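Card holder task, notebook, page 13

Good session today, so I'm writing it up while I still have the feeling of it in my hands. Perla and I had the bench from lunch on, Citlali came in after her physics lab, and Montserrat stayed on the laptop end the whole time keeping the log. We are entering the two-arm category at the Plarnico student meet, and the task we picked back in the spring (open a card holder and turn through the sleeves) is finally starting to look like something we could show people!

Both arms are on the one rail now. Petro wanted them spread a bit wider and he was right, the elbows have room and we can get both grippers to the middle of the table without that awful crossing-over thing. The purple cables still loop up over the arms more than I like. I want to tie them closer before we try any fast moves, but for teleop at our speed they're okay. The leaf and flower panels stay up on the walls for now. Yolotzin thinks a busy background is good for us, I think it's neutral, we'll find out when we train. 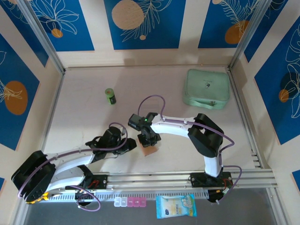
Flosby workshop, back room
9 June 2025

Plan for the day was three things: get clean wrist camera views from both arms, practice holding the leather down with one gripper while the other works on the sleeves, and record as many full runs as we could stand. We set ourselves a ceiling of 239 episodes total for this task, because that is what fits on the drive with the other tasks. The old count was 200, so we had some room to play with.

First, the hold. The card holder is light and it slides as soon as you touch the plastic, and if it slides then everything after it is a mess. Perla's idea was to bring one gripper in closed, fingers together, and just park it low on the sleeves, then come in from the side with the other one. It feels odd on the leader arm because you're doing nothing with that hand, only resting, but it's so much calmer. I'd been trying to pinch the cover and chase it around the table like an idiot.

Blue card in the top pocket is our reference. When the chip and the word "logo" are both clear in the wrist view, we call it a good start pose. The glare on the plastic moves around a lot with the angle of the arm, so whoever is driving should look at the screen before starting and not trust their eyes from the chair. (Me. I mean me.)
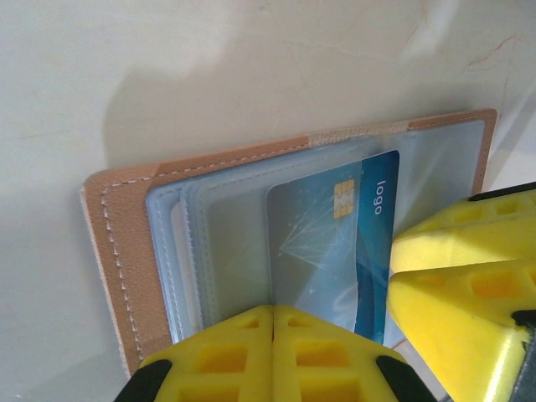 Turning the sleeves

Okay, the fun part. The sleeves are thin and they like to stick to each other, and the fingers are fat next to them. What worked best for me:

Come in low from the right with the fingers a little open. Touch the edge of the stack and push left a tiny bit so the edges fan. Wait. Then close on whatever has come up, even if it's more than one, and lift slowly toward the spine. If it's two, let go and start over, don't try to shake one off.

Citlali got the hang of this faster than any of us. She did 5 single-sleeve turns one after another and we all got very loud. Her trick is in the waiting: she lets the plastic settle before she closes. I was closing right away and losing the page each time. Montserrat marked her runs separately in the log so we can compare them with mine, which is slightly painful but fair.

The view we want in the middle of a turn has the page up at an angle with the rest of the stack still visible behind it, and the other gripper low and out of the way. If the resting gripper creeps up it hides the lower edges and the recording is not much use for learning where the page begins. I'd love a way to mark a limit for that arm in software. Petro says it's an evening's work. Writing that down here so he can't forget he said it.
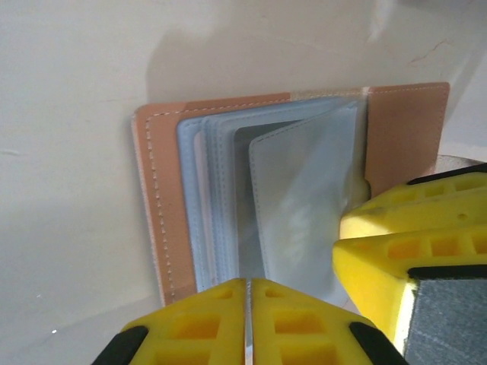 Last edited by Montserrat, June (added the glare note and fixed the episode ceiling)

Glare note, as promised: the lamp on the right washes out part of the table in the wrist view when the arm tips over far enough. Try it with the lamp turned toward the ceiling next time and compare.

After the break we went for the harder version, where you pinch the sleeves and a card together from the side and keep the cover still with the other pair of fingers.
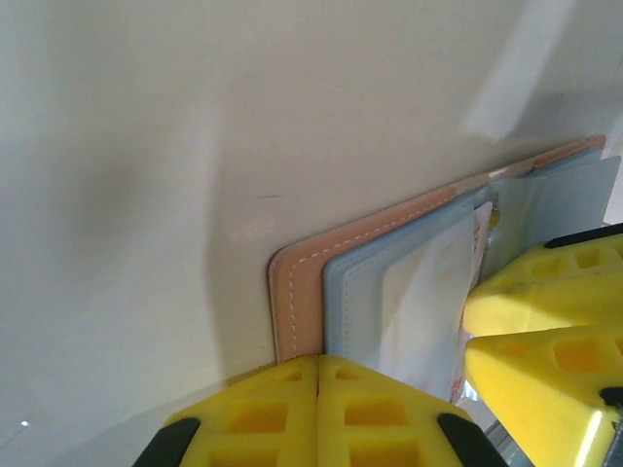 It takes more squeeze than I expected, and the rubber strips on the fingers earn their keep. Too little and the plastic creeps out, too much and the whole holder tilts with you. Perla found that if both drivers count out loud together, the squeeze and the hold land at the same moment. We sounded ridiculous, and I want to keep doing it.

To do before next session:
Tie down the purple cables on both arms
Soft limit for the resting arm (Petro!)
Ask the Cornis group if we can see their gripper settings for thin plastic
Yolotzin to go through the log and throw out runs where the holder slid
Swap drivers so I get time on the resting side too

The practice slot at Diệp is still open and I've put our names on it.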